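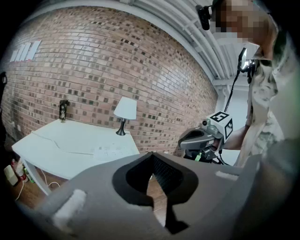 Fig. 1. Side table against the brick wall: lamp, tall black bottle, white cable, printed sheet.

Print this page | E-mail this page
Reading time: 2 minutes

# Statgate Table and Cable Set

Version 2, November. Maintained by Arnent.

## Contents

The set covers small domestic items on and near a table: lamps, bottles, paper, power strips and their leads. It holds 468 clips in the main part and 53 in the held-out part. Clips were recorded at Plorside and sorted by item. A clip may appear under more than one item.

## Item classes

There are 17 classes. The ones most often confused are listed below.

- table_lamp: lamp with shade and base, lit or unlit. Label shade and base as one item.
- bottle_tall: bottles and tumblers share this class. A printed design on the side is not labelled.
- paper_sheet: any loose sheet, printed or blank. Large boards go here too if they lie flat on the floor.
- power_strip: the strip body only, ends included.
- cable: any lead, attached or not. Labelled separately from the item it runs from.
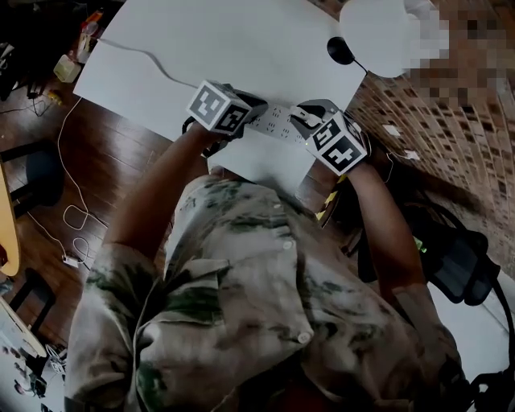
Fig. 2. Power strip held at both ends above a white sheet on the floor. Classes: power_strip, cable, paper_sheet.

## Labelling notes

Cables are traced along the visible length only. Do not join two visible parts across an object that hides the middle. Where a cable leaves the end of a strip, the cable label starts at the strip casing.

Sheets that overlap get one label each. White sheets on a white table top were the main source of errors in version 1 and have been checked again.

Wall and floor are background and carry no label.

## Files

labels/ one text file per clip
splits/ main.txt, heldout.txt
smits/ conversion scripts for the Smits label format

Label files are around 500 lines each. Longer ones load slowly in the Smits viewer.

## Known problems

- Thin white leads on white surfaces are under-labelled.
- The older class name "extension" still appears in some label files. Read it as power_strip.

Print this page | E-mail this page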